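**Tabletop handling participants, Stukdale site**

Zendura is recruiting participants for a study of how people place, move and stack everyday tableware. Sessions run on Thursday and last 2 hours. Each participant completes a fixed list of short tasks with cups, bowls and lids - no lifting over 5 pounds.

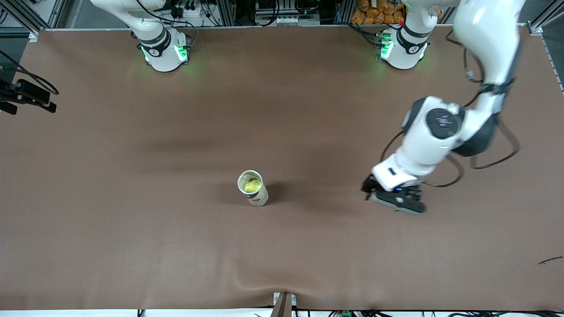
*Work table with brown covering, single tall cup near the center.*

Requirements:

- 18 or older, normal or corrected vision
- Full use of both hands
- Able to stand for the whole session

Payment is $300 on completion of all sessions. Partial attendance is paid pro rata. Parking is free in the Renaud lot.

To apply, write to Sandrine Leclerc at the Stukdale front desk with your name and available hours. Applications close at the end of November.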